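Come cook with us: Grillimeck is looking for a test kitchen and workshop helper (part-time)
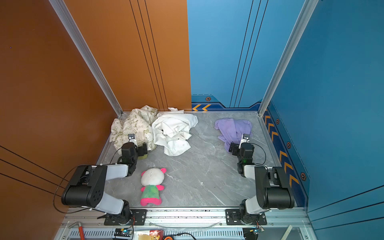
The marble-patterned top, with the orange and blue walls around it.

Hi! I'm Dörte, I run Grillimeck, and I need another pair of hands.

If you've never heard of us, that's fine, most people haven't. We write and test recipes for small outdoor grills, the kind you can carry to a park or squeeze onto a balcony, and we put them together in a printed booklet that goes out to subscribers every season. We also run grilling evenings for beginners in the yard behind our building on Alcantara Street. It's a small outfit. There's me, there's Cheng-en Chuang, who does most of the recipe writing (and nearly all of the pickling), and there's Ka-ming Poon, who lays out the booklet and answers the mail. Tsz-kin Choi was our kitchen helper until she went back to school in April, and we miss her terribly, mostly at dishwashing time but also for her opinions on eggplant.

So, the job. You'd be with us 22 hours a week, spread over four shifts. Three of them are daytime shifts that start at 9 in the morning and one is an evening, when we have the class in the yard. The evening one ends late-ish, usually by ten, and you'll go home smelling of smoke. I've stopped noticing, but my family hasn't.

A normal daytime shift goes like this. You come in, we have coffee, and Cheng-en hands you whatever he's been scribbling on the night before. You cook it exactly as written, even if you think it's wrong. Especially if you think it's wrong! Then we all taste it and argue, and you write down what happened: how long the thing took, where the instructions lost you, whether you needed a bowl that wasn't mentioned until step six. Then you cook it again with the changes. Some recipes are done after two rounds. The flatbread in our last booklet took so many that I can't look at it anymore (it's very good, please make it).

Besides the cooking there's shopping, and there's a fair bit of it. Most of our vegetables come from Pekum, the produce place down the hill, and you'd do that run with our cargo bike. It's an easy ride down and a rotten one back up with a load of cabbage. If you'd prefer a hand cart, we have one of those too. The meat and fish get delivered, so you'd be checking them in and putting them away.

On class evenings you help me set up the tables, light the charcoal, and look after the people who've never done this before. They're lovely, mostly nervous, and they will ask you the same question about when to flip the chicken all night long. You need to be okay with that. I'm not looking for a performer, and I do the talking, but you should like being around people and be able to say "let's leave that on a little longer" in a way that doesn't make anyone feel silly.

What I'd like you to bring:

Some kitchen experience. It can be a restaurant, a school cafeteria, a summer camp, or cooking for a big family every night. I don't care about certificates, except that you'll need a food handler card before your first class evening. If you don't have one we'll pay for the course.

Readable handwriting. I mean it. All our tasting notes are on paper, and Ka-ming types them up.

A stomach for most foods. We test meat, fish, vegetables, cheese and some odd desserts. If there are things you don't eat, tell us and we'll work around it. Cheng-en doesn't touch shellfish and we manage fine. A serious smoke allergy or asthma would make this a hard job, though, so please think about that one.

You should be able to lift a bag of charcoal and stand for most of a shift. We take real breaks, sitting down, with food.

What you get from us: 22 dollars an hour, the same rate for evenings and for shopping runs. Paid time off from the first month. All the leftovers you can carry. Your name in the booklet, on the back page with everyone else's. And a quiet stretch in winter, when the classes stop and we mostly work indoors, planning, sorting notes and fixing old recipes. Your hours stay the same then, I promise, that was a sore point at a place I used to work and I won't do it to anyone.

There's no big career ladder, I should say that up front. But Tsz-kin wrote 2 of the recipes in the spring booklet herself and got paid extra for them, and if you turn out to have ideas I'd love to do the same with you.

How to apply: please don't send a formal cover letter. Write me a page, or half a page, about something you cooked that went wrong and what you did next. Add a short list of where you've worked and which days don't work for you. Put it in the mail to Grillimeck, 53 Alcantara Street, or drop it in the box by the yard gate. You can also hand it to Ming-te Lo at the Rerkus bakery next door, who takes our packages anyway and will pass it along. If you'd like to ask something first, come by after three in the afternoon, when the cooking's usually finished and I'm doing paperwork and happy to be interrupted.

I'll read everything myself and I write back to everyone, though it might take me a couple of weeks. After that I'll invite a few people for a trial shift. It's paid, it's four hours long, and you'll cook a recipe from our draft pile and eat lunch with the three of us. You don't need to bring knives or an apron. Closed shoes, please.

We'd like someone to start before the summer classes get going, but if you're the right person and you need a few more weeks to finish up somewhere else, say so and we'll figure it out.

Looking forward to your kitchen disasters!

Dörte Bauerfeind
Grillimeck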